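**Ludumside ouvre son atelier d'entretien des mains robotisées**

En novembre, et nous en sommes vraiment ravis, Ludumside accueillera les ateliers qui lui confient leurs robots à deux bras. Contrôle du poignet, du câble et de chaque doigt : comptez quelque 40 minutes par main, café compris !
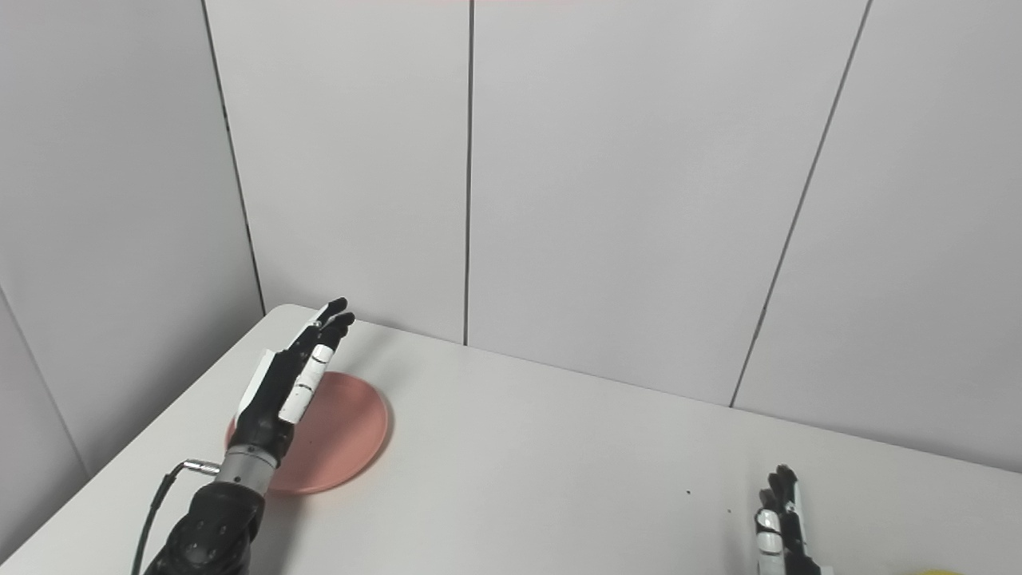
**Kekeli Ansah**, responsable de la maintenance, Ludumside

« Avant tout réglage, je regarde les doigts tendus, puis le connecteur du poignet. »

Inscriptions auprès de Josefien Dekker.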